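Suturing basics, handout 2: needle path, spacing, and the first knot
6 min read

Hi everyone, Latrice Thibodeaux again. A few of you wrote to me after the last session asking for the stuff I said out loud and never put on a slide, so I've typed it up more or less the way I say it. Read it before the September practical and bring your own marked-up copy. The Findstead lab will have pads and thread set out, but please bring a needle driver you like the feel of if you have one.

We'll start with the needle, which is where most of the ugly stitches I see begin. A curved needle wants to travel in a curve! If you push it straight ahead like a sewing needle it will fight you, and the hole it leaves will be bigger than it had to be. Grab it past the middle, a little back toward the thread end, and come in with the point square to the surface. Then roll your wrist and let the arc do the work. I tell people to pretend they're turning a doorknob, and the ones who laugh at me usually get it first.

Take the same bite on both sides. Same depth, same distance from the edge. When the two sides don't match, one edge rides up over the other and you get a little step you can feel with a fingertip. On a curved surface this gets harder, so slow down, and re-grip as many times as you need to. There are no points for doing it in one pass. 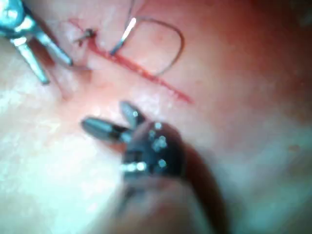 Spacing is the next thing, and it's mostly a matter of looking ahead. Before I place anything I run my eye along the whole line and decide where the stitches are going to sit - all of them, the last one included. It's easy to get wrapped up in the stitch you're making. Look at how the knot sits right on the cut near the upper left, with the line getting thinner and fainter as it runs down toward the right. I'd want my next stitch planned against that knot and against the thin end, so the gaps come out even. The Dauda practice pads have a printed line, which is a kindness, but turn the pad over for your second try and draw your own. Make it a bit crooked. Cuts are.

Then there's the thread. Loops are where beginners lose time (I certainly did, I once tied a very handsome knot around my own forceps). Before you pull, look where the slack is. If a loop is standing up off the surface, bring it down gently and lay it off to the side away from your next throw. Pull in the direction the thread wants to come out of the tissue. Yanking it upward saws at the hole, and with a thin edge you can tear right through.

About tension, since half of you asked: the edges should touch. They shouldn't bulge or pucker or turn white. Tissue swells afterward, so a stitch that looks a tiny bit relaxed on the table is usually a good stitch. 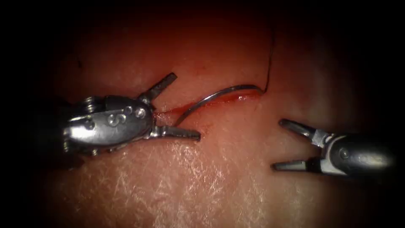 The other thing about tension is that it belongs to the first throw. Once the second throw goes down on top you're mostly locking in whatever you had. So if the first one slipped, undo it and go again. I like a double first throw on anything that's pulling apart, then a single the other way, then another single back. Change direction each time or you'll end up with a granny knot, and those slide. For practice I want you to tie 20 of these on the Stavar board before you go near a pad. It's boring! Put some music on.

Cut your tails short but leave something to hold. If you trim right down to the knot it can work itself loose, and whoever takes it out later will be cursing you.

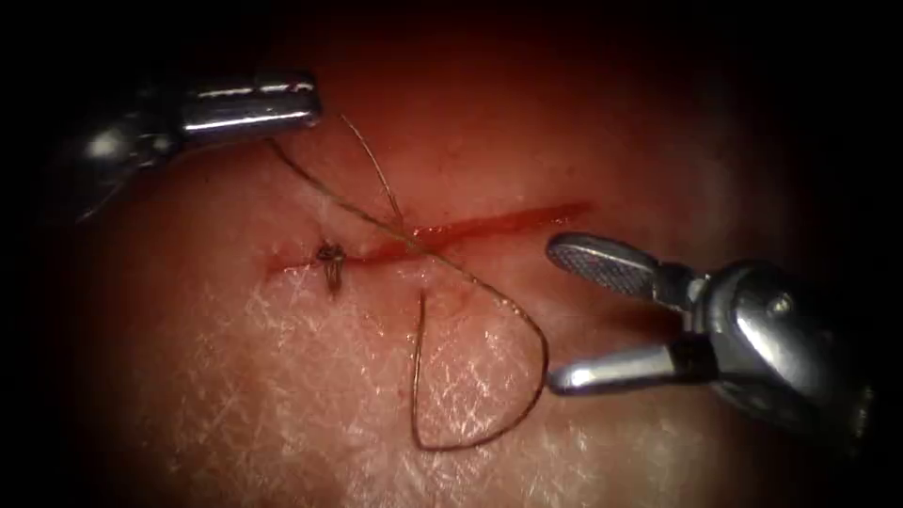 Should I start at one end of the cut or in the middle?

For a short straight line, start at one end and work along, keeping the spacing you planned. For a long one, or one with a curve in it, a first stitch in the middle helps the two sides line up, and then you halve each gap that's left.

Homework: two straight lines and one crooked one, interrupted stitches, on a fresh pad. Write down where your spacing drifted. The reading is the Skakham chapter on wound edges, and you can skip the history section at the front. Bring the pad in even if you hate it, and don't pick out the bad stitches before I've seen them.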